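Handgreifer-Aufnahmen für das Imitationslernen vorbereiten: So richten wir eine Küchensitzung ein

Von Eftychia Tzanetos

Seit wir im Projekt Skeltus unsere Trainingsdaten in echten Wohnungen aufnehmen, bekomme ich fast jede Woche dieselbe freundliche Mail: Wie macht ihr das eigentlich, dass die Aufnahmen hinterher brauchbar sind? Ich schreibe es deshalb einmal ausführlich auf, mit allem, was sich bei uns eingespielt hat, und bitte gleich um Nachsicht, wenn ich an manchen Stellen etwas weit aushole. Vorausgesetzt wird, dass ihr eure Handgreifer schon besitzt, die Kameras daran fest montiert sind und ihr wisst, wie man die Rohdaten herunterlädt.

Schritt 1: Kalibrieren, und zwar vor Ort

Auch wenn die Kalibrierung vom Vortag noch gut aussieht, macht sie bitte neu. Beim Transport verzieht sich gern die Halterung, und dann stimmt die Öffnungsweite der Finger nicht mehr mit dem überein, was die Auswertung berechnet. Öffnet und schließt jeden Greifer 15-mal langsam ganz durch, erst den linken, dann den rechten. Si-woo Min hat dafür ein kleines Skript geschrieben, das bei Abweichungen eine Warnung ausgibt. Nehmt die Warnung ernst! Ich habe sie einmal weggeklickt und durfte einen kompletten Vormittag wiederholen.

Schritt 2: Die Karte des Raums aufnehmen

Für die Posenschätzung brauchen wir eine Karte, in die sich später alle Demonstrationen einordnen lassen. Geht dazu mit einem Greifer in ruhigem Tempo durch den Arbeitsbereich, einmal auf Brusthöhe und einmal knapp über der Arbeitsfläche, und kehrt am Schluss an den Anfangspunkt zurück. Glatte weiße Flächen sind dabei unsere größten Sorgenkinder, weil das Verfahren dort kaum Merkmale findet. Räumt also bitte nicht auf — eine leergeräumte Küche sieht hübsch aus, lässt sich aber miserabel verfolgen.
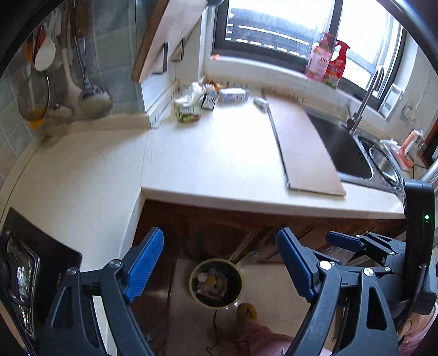 Die Verfolgung der Greiferpose steht und fällt mit dem, was die Kamera zwischen und neben den Fingern noch zu sehen bekommt. Die weiße Arbeitsplatte selbst gibt wenig her, doch die Einkäufe hinten in der Ecke und die Kelle und der Topfdeckel an der gefliesten Wand liefern Kanten und Ecken, an denen sich die Schätzung festhalten kann. Schwieriger ist das große Fenster. Bei so hellem Tageslicht regelt die Belichtungsautomatik gern herunter, sobald man den Greifer anhebt, und die Schränke unter der Platte versinken im Dunkeln. Stellt die Belichtung deshalb fest ein, und zwar nach der Arbeitsfläche. Dass das Fenster dann überstrahlt, nehmen wir in Kauf.

Schritt 3: Demonstrationen aufnehmen

Jetzt kommt der schöne Teil. Wählt eine Aufgabe mit klarem Anfang und klarem Ende, etwa »Karton greifen und auf das Brett stellen«, und haltet vor jeder Wiederholung einen Moment still. Diese kurze Ruhephase hilft später beim Schneiden ungemein. Wir nehmen je Aufgabe 100 Demonstrationen auf und ändern nach jeweils acht die Ausgangslage der Gegenstände, mal ein wenig gedreht, mal ein Stück weiter hinten. Und bitte bewegt euch gemächlich! Wer die Aufgabe im eigenen Alltagstempo erledigt, produziert unscharfe Bilder und Bewegungen, die der Roboterarm gar nicht nachfahren kann. Messer bleiben bei uns übrigens grundsätzlich außerhalb der Aufgaben.

Schritt 4: Aussortieren

Achilleas Christodoulou hat für unseren letzten Durchgang 871 Demonstrationen von Hand durchgesehen, und seine Notizen sind bis heute unsere Prüfliste. Verworfen wird alles, bei dem die Pose springt, die beiden Greifer zeitlich auseinanderlaufen oder der Gegenstand beim Abstellen nicht mehr im Bild ist. Missglückte Griffe, die anschließend korrigiert werden, behalten wir dagegen gern — unser Modell hat daraus gelernt, noch einmal nachzufassen, und das war für mich das erfreulichste Ergebnis des ganzen Durchgangs.

Schritt 5: Ein kleines Modell zur Probe

Trainiert mit den ersten Daten ruhig schon ein kleines Modell, bevor ihr die Wohnung wechselt. Gut muss es noch nicht sein. Wenn der Arm aber beharrlich neben den Gegenstand greift, liegt der Fehler meist in der Kalibrierung oder in einer vertauschten Achse, und so etwas will man im Januar nicht erst nach der dritten Wohnung bemerken (fragt mich nicht, woher ich das weiß). Legt zum Schluss die Karte, die Kalibrierdateien und die Rohvideos gemeinsam in einem Ordner ab und tragt die gewählte Belichtung in die Begleitdatei ein.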